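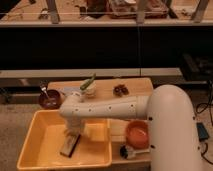 Arm 2, table cell: fingertips and tray pick
10 May entry moved here, see date below. Thijs Leemans

10th May

Pads on the gripper fingers replaced with the Kulard ones. The old set dated from March. Wiped the finger backs first, then let the glue sit 13 minutes. Speed held at 300 mm/s for all of today.
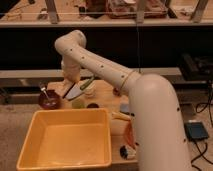 The wrist offset was my main worry after the pad change. I re-taught the tool point against the De Smet pin and got 7 tenths of a millimeter difference in Z, so the old value was out. Long thin items show that kind of error first, and the knife with the green handle is the one I use for checking it, blade pointing down and to the left. New value saved as tool 4. Old one kept as tool 3 until Inodow has looked at the log.

Block from the yellow tray: grip at an angle, low force, stay clear of the rim.
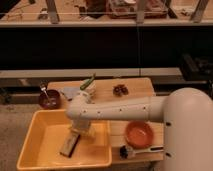 Still to do

- Tighten the cable clamp behind the base, M5, Vetier screws in the top drawer
- Grease joint 3 at 500 hours
- Copy tool 4 to the backup stick
- Ask Inodow if the force limit carries over after a restart

Left the approach height alone. I want a full day on the new pads before touching it.

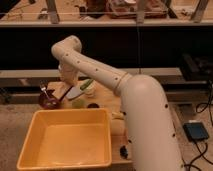 Arm 2, gripper over the table, orange-yellow tray in front.

2 comments · 0 shares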